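Cube Transfer Test (hand comparison) 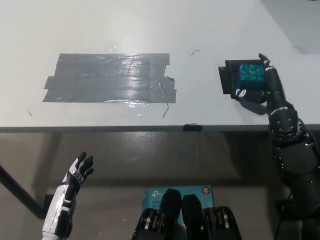
Vol. 13, No. 345

The cube transfer test is a bench procedure used to compare multi-fingered robotic hands fitted to the same pair of arms. It was drawn up at the Costello laboratory in June and is used there and at the Clulla test site. The test measures how reliably a hand can take hold of a small rigid object, carry it between two marked zones, and let go of it without moving it out of place.

Layout

The test is run on a white tabletop. The zones are marked with tape: a large rectangular patch of gray duct tape on one side and a smaller square of black tape on the other. The large patch is laid in overlapping strips. Its shiny surface gives strong reflections, and the procedure keeps these in place so that head-mounted cameras are compared under the same conditions as the hands.

The object is a translucent blue cube with its faces divided into small square cells. In the usual grasp from the right, the fingers close around the side of the cube and the thumb passes under its front. This grasp is harder to plan than one from above, as the thumb must clear the table surface.

Procedure

Each hand completes 1000 transfers, split evenly between the two directions. The arm that is not in use is held away from the table. A transfer is counted as complete when the cube rests fully inside the target zone and the fingers have opened. Drops, tilted placements and thumb contact with the tape are recorded separately. Controller settings may be changed only between blocks.

Hands compared

The first series covered two designs. The Alside hand drives each finger through tendons, while the Lastum hand places its motors in the palm. In July 2024 the laboratory reported 13 drops for the Alside hand and 19 for the Lastum hand. The Lastum hand had fewer tilted placements. Both hands were run with the same arm controller and the same cameras.

Limitations

The test uses one object of fixed size and does not measure grip force. Results from the two sites are listed separately, as the Clulla site uses a lower table.

See also: Grasp planning; Pick and place; Tendon drive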